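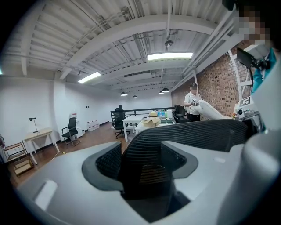
调律师不弹琴:跟一位钢琴调律师聊了一个下午

先交代一下,我自己家里有一台琴,立式的,放在客厅靠阳台那面墙,上头摆着花盆(后面会讲到,这件事让我挨了骂)。琴是我妈当年咬牙买的,我学到小学毕业就不学了,之后它就一直站在那儿,偶尔有亲戚的小孩来敲两下。去年冬天我突然想捡起来弹,一掀盖子,中间那个C按下去像有人踩到了猫。于是我到处问人,问来一位调律师的电话。她来我家,蹲着修了大半天,走的时候我说我能不能哪天正经采访你一次,她说可以啊,但是别写我名字,写了名字老客户要来问我为什么没提到他们家的琴。

所以这篇文章里她就是“她”,请各位多担待。

我们约在Avon见面。Avon是她工作室楼下的一家小咖啡店,豆子一般,蛋糕很好,店里从来不放钢琴曲,这是她跟老板说好的。“放别的都行,放钢琴我坐不住,”她说,“我会一直听那台琴的高音区,听着听着就忘了对面的人在讲什么。”那天店里放的是一种很慢的手风琴,她说手风琴没关系,手风琴本来就是故意调得不齐的。

她点了一块柠檬蛋糕,我点了一块一样的,然后我把录音打开。

她是怎么入行的

我以为调律师都是弹琴弹得特别好的人转行,问出来她就笑了。

“我弹得很差。我到现在能完整弹下来的曲子,拿得出手的没几首,都是为了试琴练的。有的客户等我调完,会很期待地站在旁边,说老师您来一首。我就弹一串和弦,从低到高,弹得很华丽的样子,其实就是在检查八度。”

她原来学的是木工,准确地说是家具。学校在Pronotholm,一个很冷的小城,冬天早上出门要先把自行车锁上的冰敲掉。她去的时候一心想做椅子,觉得椅子是家具里面最难的,结果第二年学校仓库里清出来一台坏了的三角琴,要劈了当柴烧,她跟几个同学一起把它拆了。

“拆琴这件事太好玩了。你见过击弦机没有?就是键盘后面那一套东西,木头、毡子、皮子、小弹簧、小轴钉,全都挤在一起,一个键按下去,后面好多零件跟着动。我那时候做椅子,一把椅子就那么几个部件,我还老做不好。一打开琴我就想,谁能想出这种东西来啊!”

那台琴最后没有装回去,木头壳子真的被拿去烧了,她留了一个琴槌当钥匙扣,现在还挂在包上。我摸了一下,毡子已经磨得发亮,像一小块旧肥皂。

毕业以后她没去做椅子,去了Trerov当学徒。Trerov是一家修琴的老作坊,收旧琴,翻新,再卖出去。她说得很坦白,当时去那里是因为包住。

“师傅不让我碰音准。头一年我就干两件事,一个是换毡子,一个是擦琴键。老琴的琴键会发黄,还会有一层油,你想想几十年的手汗。我擦了一年琴键,擦到我做梦都在擦。后来有一天师傅把扳手给我,指着墙角一台最破的琴说,你去调,调坏了算它的。”

我问调坏了没有。

“调坏了啊!我断了一根弦,差点打到脸上。师傅在隔壁吃饭,听见‘嘣’的一声,头都没抬,说,换弦你也顺便学了吧。”

那台最破的琴她反反复复调了一个冬天。调完一遍,师傅过来用大拇指把扳手往松的方向一拨,拨乱几个音,走开,她再重新来。她说自己有一阵子很恨他,吃饭都不想坐一张桌子。后来她自己带过一个徒弟,带到第三天就干了一模一样的事。

她是听什么的

说到这里我必须承认,我之前一直以为调律师是有绝对音感的人,耳朵一竖,哎这个音低了,拧一拧,好了。我把这个想法跟她讲了,她把叉子放下来,说她每个月都要解释一遍。

“我没有绝对音感。你现在让我哼一个A,我哼出来的多半是个B。我包里有音叉,拿膝盖敲一下,那个A就有了,我不需要把它背在脑子里。调律听的是拍。两个音靠得很近又不完全一样的时候,会有一种晃动,嗡——嗡——嗡——,你把它拧近,它就慢下来,越来越慢,慢到没有了,这两根弦就合上了。”

她拿手在桌子上方比划,像在摸一只看不见的猫。我说我听不出来。她说你听得出来,你家那台琴上回的中央C,你说像踩到猫,那就是拍。

钢琴里面,中音和高音的每一个键对着三根弦,低音区有两根的,再往下是一根的。三根弦要调成完全一样,叫同音。她说外行听一台琴准不准,十有八九听的就是同音,三根弦里跑了一根,那个音就会变得又酸又扁,像酒吧里的老钢琴。真正难的其实在另外一头,就是那个“律”字。

“你要是把每个五度都调得特别纯、特别好听,一路调上去,转一圈回到开头,你会发现对不上。多出来一点点。这一点点没地方扔,只能分给大家,每个五度都让它稍微窄一点点,大三度就得宽一点,宽得还不少。所以你现在听到的钢琴,除了八度,没有一个音程是真正纯的,大家都歪一点,歪得差不多,就能什么调都弹了。”

连八度也不能照着纸上的来。弦是有硬度的钢丝,发出来的泛音会比理论上的偏高一点,所以高音区要往高了拉,低音区要往低了放,整个音域像一块布一样撑开。撑多少看琴,小琴撑得多,大三角撑得少。她说她有个习惯,调完中间那一段以后会出去喝口水,在走廊里站一会儿,回来再听一遍,要是还觉得舒服,才往两边走。

我问她用不用手机软件。她说用,赶时间的时候用,琴跑得太厉害、要先粗调一遍的时候也用。“有的同行看不起软件,我没有。软件不累啊。我到下午四点耳朵就开始糊了,软件四点还是那样。可是最后一遍我一定自己听,软件跟我说这三根弦一样了,我听着就是有一根站得靠后一点,那我肯定听我的。”

“站得靠后一点”是她的原话。我请她再解释一下,她想了半天,吃了两口蛋糕,说解释不了。

手上的事

她把工具包拎到椅子上给我看。我本来以为会是很大一个箱子,结果是一只帆布卷包,摊开来一格一格插着东西。最显眼的是调音扳手,手柄是她自己车的,梨木,握的地方凹下去一块。还有一长条红色的呢子,是调的时候塞在弦中间让旁边的弦别出声的,还有橡胶的止音楔、几根扎琴槌的针、一把弯头镊子、一小罐石墨粉、一支牙刷。牙刷是扫弦轴旁边的灰用的。

“一开始大家都觉得耳朵最要紧。我做了几年以后觉得是手。耳朵听到了,手做不到,那也没用。弦轴是插在一块很硬的木头里的,你拧它,它先是自己扭一下,再动。你要是只把它扭了、没让它真动,当时听着是准的,客户弹两首曲子它就弹回去了。所以要拧过一点点,再压回来,让它坐稳。”

她管这叫“让它坐稳”,调完每个音还要很重地敲几下键。我想起她来我家那天,楼下邻居在群里问是不是有人在砸墙。

一台标准的琴弦的数目各家不太一样,我问她天天拧的到底是多少根,她说她工作室里那台自己的琴是227根,她有一回换整套弦的时候数过,数完用铅笔写在了铁板边上。换整套弦她一个人要干好几天,手指头全是口子,缠低音弦的铜丝尤其会咬人。换好以后还不能马上就准,新弦会一直往下掉,掉了调,调了掉,她说像哄小孩睡觉,你以为睡着了,一起身又醒了。

我问有没有伤。有,右边肩膀。她抬胳膊给我看,抬到耳朵那么高就上不去了。医生让她左右手换着用,她试了一个星期,左手拧出来的音她自己不认,又换回来了。现在她一天最多接三台,以前年轻的时候接五台,从城东跑到城西,中饭在公交车上吃。

她有一本账,老老实实手写的,每台琴一行,写琴的牌子、来的时候低了多少、屋里的湿度、家里有没有猫。去年一整年她调了814台次,学校的占了一半还多,因为音乐学院的琴房考试前每间都要调一遍。她说这个数字听着吓人,但是学校的琴好调,常年有人管,底子在那里。最花时间的是我这种,十几年没动过,一上来就要全部拉高,拉完一遍前面的又掉了,得再来一遍。

“你那台算好的了。我还遇到过琴里头有老鼠窝的,老鼠把呢子扯下来铺床,铺得可舒服了。那家的奶奶不让我扔,说里面万一有小的。我们就等,过了一个月我再去,老鼠搬走了,我才开始修。”

别人家的客厅

聊到这里咖啡续了一杯,我就开始问八卦了。她一年到头进那么多人家,肯定有故事。

她很谨慎,讲之前都要想一下这个人会不会看到。她说她最喜欢去的是没有人看着她干活的人家,门一开,主人说你忙,我去做饭,然后厨房里乒乒乓乓的(她会请他们把抽油烟机关了,抽油烟机是她最大的敌人,吹风机排第二,第三是鹦鹉)。鹦鹉那家养的是一只灰的,她调同音的时候它在旁边学那个晃动的声音,学得非常像,她往上拧一点,它跟着变一点,她那天调到天黑。

最怕的是家长。有的家长会在她调的时候把孩子叫到旁边站着,说你看看阿姨多认真,你练琴要是有这个劲头就好了。“我就很尴尬,我心想我小时候练琴还不如他呢。有一回那个小孩趁他妈妈去接电话,小声问我,阿姨你能不能把它弄坏一点,弄坏一个星期就行。我说那不行,阿姨有职业道德。他想了想说,那三天呢?”

她最后没有答应,但是她跟那位妈妈讲,刚调完的琴最好歇一个晚上再弹。她说这话也不算撒谎,歇一晚没有坏处。

还有一家,是一位老先生,太太以前是教琴的,太太不在了以后那台琴没有人弹了,他还是每年叫她来调。头几年她调完,老先生会付钱,倒茶,说辛苦。后来有一年她调完在收工具,老先生走过来,用一根手指按了一个音,很轻,按完说,对,是这个。以后每年都是这样,就按那一个音。她没问过为什么是那个音。是降E。

我说你讲得我要哭了,她说你别哭,那家的琴其实击弦机该大修了,她每年都提,老先生每年都说明年。

也有气人的。有人嫌贵,说你不就是拧了拧嘛。有人把琴放在地暖上面,把音板烤裂了,打电话来问能不能用胶带。有人搬家图便宜,找了两个搬冰箱的师傅,三角琴没有拆腿就往外推。讲到这个她声音高起来,隔壁桌的人都回头看。

我顺势坦白了琴上面放花盆的事,其实她早看见了,那天在我家她就说过我,当时还客气,这回不客气了:“你浇水的时候水往哪儿走?水往琴里走啊!弦轴要是锈了,你养十盆花也不够赔的。”我说已经挪了。她问挪到哪儿了,我说挪到琴凳上了。她闭了一会儿眼睛。

一趟远门

她出过一次特别远的差,去了Mendoza。有个乐队在那边有一系列演出,是在酒庄里头的露天场子,原来跟队的调律师摔了腿,临时找她顶。她一听有人包机票就去了,到了才知道那个地方有多干。

“我在Pronotholm待过,那是冷,冷我不怕。那边是又干又晒,八月份,他们的冬天,白天太阳底下热得穿短袖,太阳一下山马上就得穿棉袄。琴在台上摆着,下午我调好了,晚上开演前再一听,全变了!木头在缩,弦也在变,高音跟低音还不往一个方向跑。”

她的办法是傍晚调,等太阳完全下去、温度不怎么掉了再动手,留给她的时间就很短,后台的人一边在接线、试话筒、喊一二一二,她一边把头埋在琴里。最后一场之前音响师给她递了一副大耳罩,意思是帮她隔音,她说我戴上了我听什么呀,两个人笑了半天。

演奏的那位钢琴家手很重,弹到返场曲子的时候断了一根弦。她就坐在侧台,听见那一声,身体自己就站起来了。可是台上还在弹,她不能上去,只能站着,一直站到曲子完。她说那首曲子她以前很喜欢,现在一听就觉得腿酸。

断下来的那根弦她绕成圈带回来了,过安检的时候被拿出来看了很久。

回来以后有人劝她,说你就专门跟演出呀,钱多,体面。她试着跟过一季,不习惯。“剧场里的琴太好了,每天调,每天都差不多。你对它做的事情特别少,就是擦一擦脸。我还是喜欢那种一塌糊涂的琴,我去的时候它一塌糊涂,我走的时候它还是不怎么样,但是能唱歌了。”

关于声音的口味

我一直不知道调律师除了管音准还管音色。她说管,那个活叫整音,主要是在琴槌上做文章。琴槌上的毡子打弦打久了会变硬,还会被弦压出一道一道的槽,声音就又亮又尖,像在敲铁皮。她拿针往毡子里扎,扎松了,声音就圆一点。扎多了就救不回来,变成闷的,像隔着被子。

“客户讲音色的时候,用的词都特别有意思。有人说要奶油一点,有人说要脆,有一个小伙子说,他想要那种下过雨的声音。我问他下大雨还是下小雨,他认真想了,说下完了。我就给他把中音区扎软了一点,高音没动,他弹了弹说,对对对,就是这个!我到现在也不确定他要的到底是什么,他高兴就好。”

她自己喜欢什么样的?她喜欢稍微有点暗的,低音要有底,高音不要太出风头。她说人年纪大了口味会变,刚出师的时候喜欢亮,恨不得每台琴都调得像在舞台上,有客户委婉地跟她讲,我们家就这么大一个客厅。后来她进门先拍一下手,听屋里的回声,瓷砖地、没窗帘的,就往暗里走。我当场在咖啡店里拍了一下手,什么也没听出来,老板以为我要买单。

钱的事和时间的事

有读者大概想知道这一行挣不挣钱,我替你们问了。她说饿不死,也发不了财,旺季是开学前和过年前,淡季是梅雨天,梅雨天她不太愿意给人调,调了也白调,天一晴又变回去。有的客户不理解,说我就今天有空,她会在电话里劝,劝不动也就去了。

她的工作室里还堆着几台别人不要的旧琴,有的是人家白送的,送的时候讲得很感人,说给它找个好人家,搬运费让她出。她每次都说最后一台了。修好了卖,最便宜的一台卖过1000块,卖给一个刚参加工作的姑娘,租的房子在六楼没有电梯,抬上去的钱比琴还贵。那姑娘后来给她发过一段视频,弹得磕磕巴巴的,窗户外面有人在收废品,喇叭一直在喊。她说那台琴的高音第二组有个音当时没弄利索,视频里她一耳朵就听到了,第二天就自己带着工具爬上六楼去了,没收钱。

我问现在买琴的人是不是少了。少了,她说,少很多。电钢琴轻,能戴耳机,不用调,她也劝过好些租房的人先买电的。但是旧琴越来越多,都是当年那一批小孩长大了,家里放不下,往外送。她每星期都接到这样的电话,问值多少钱,大多数时候答案是不值钱,她得想办法把这句话说得好听一点。

“人家其实也不是非要卖多少钱。他是想听你讲这台琴还不错。那我就去看,打开来,总能找到一点不错的地方,音板没裂啦,弦轴还紧啦,琴槌没怎么磨。没怎么磨就是没怎么弹,这个我就不说了。”

我心里咯噔一下,我家那台琴她来的时候夸过琴槌新。

给我这种人的几句话

录音快没电的时候,我请她给家里有一台旧琴、很久没管的人讲讲该怎么办。她说得很快,显然讲过很多遍,我原样抄下来:

“先别急着弹,先打开下面的门板看看有没有虫子,有没有水印子。别自己喷油,什么油都不要喷。离暖气远一点,离窗户远一点,两头够不着就离暖气远一点。放很多年没调的,第一次别指望调一遍就好,过两三个月再调一遍。平时一年一次,弹得多就两次。屋里湿度别忽高忽低,一直高一点或者一直低一点都还好,怕的是来回折腾。擦琴键用拧干的布,一个方向擦,别放杯子,别放花。”

“别放花”这三个字她是看着我讲的。

还有,换季的时候别刚开空调就叫人来调,等屋里稳定了再说。还有,如果有人上门说不用打开就能听出你的琴需要换全套弦,请他喝杯水,然后送他走。

我又问她,要是想学调律呢?她说可以学,先去找一台没人要的破琴,买一把便宜的扳手,每天就练一个音,把三根弦弄乱再合上,合上再弄乱,练到家里人受不了为止。她前年收的那个徒弟就是这么练的,练到室友搬走。徒弟现在已经自己接活了,调得比她快,就是嫌她的账本土,自己用表格记。

临走她带我上楼去看了她工作室里那台琴。我弹了一小段,小学时候考级的曲子,居然手还记得,弹到一半卡住了,她在旁边也没催,过了一会儿伸手过来按了一个低音,说,你接着来呀。我就从头又弹了一遍,还是卡在同一个地方。

整理完这篇稿子是2023年3月22日,我发给她看,问有没有写错的地方。她回了一条语音,说扳手手柄那里写得对,是梨木,又说灰鹦鹉那家刚打电话来约下个月,她在考虑要不要让他们先把鹦鹉送到外婆家去住一天。最后问我,琴凳上的花挪了没有。

挪了,在厨房窗台上,开得还行。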